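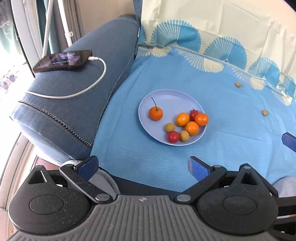 Most arguments about demonstration data are arguments about volume, and I think they start in the wrong place. At Endix we had 2,000 recorded grasps of fruit by last August, nearly all of them made over a bare white bench, and the model trained on them failed as soon as Vy Quan put a patterned cloth down. A plate of small orange citrus-like fruits and cherry tomatoes on blue fabric, with a phone charging on the armrest beside it, is worth more to me than another hour at the bench. The blue finger pads sit close in colour to the cloth, and a policy has to learn to separate the two.

The usual objection is cost. Tùng Chu puts it at 5 minutes of setting up for each new room, and he is right that a fixed bench needs none. But our next 59 recordings, all made in homes, moved the test score further than the previous month's work had. I would stop counting grasps and report the number of distinct rooms. Korska, our internal test set, still lists only grasps, and I have asked for that column to be changed.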